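3 min read

Section 4: Setting up your Mandagi label printer

Okay, the box is open and you've found the power cord (it hides under the cardboard flap, I missed it too). Let's get this thing printing!

1. Put the printer on a flat surface with 15 inches of free space behind it. The lid swings back a lot farther than you'd think.

2. Plug it in, hold the power button, and wait for the two beeps.

3. Lift the lid and drop in a roll with the labels facing up. A full Murnolance roll holds 400 labels, and I'd start with a full one so the sensor has plenty to read.

4. Pull the first label past the cutter, close the lid, and press Feed once.

Note: If it spits out three or four blanks, let it. It's measuring the gap between labels.

Now think about what you're going to label. I started with trays and holders, and I still say flat surfaces are the easiest place to learn.
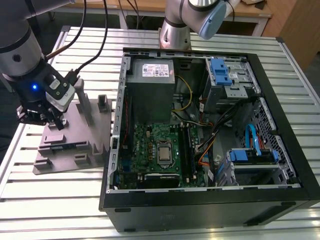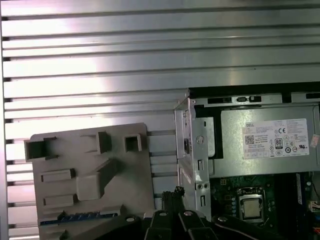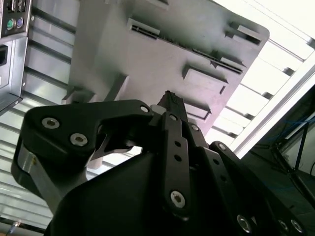 Gray plastic tray with raised blocks and an open pocket (second picture).

5. Wipe the spot with a dry cloth, then press the label down from the middle outward.

6. Leave it alone for 60 minutes before you rub it or stack anything on it. I know, I know, but mine peeled at the corners when I rushed.

Caution: The print head gets hot on long jobs. Keep your fingers out until the light stops blinking, even if a label is jammed and you're annoyed.

7. Print the test page from the Trerketel menu. Darkness comes set at 93, and I only turn it down for the thin clear labels.

If the test page looks striped, go to Section 5 and clean the roller.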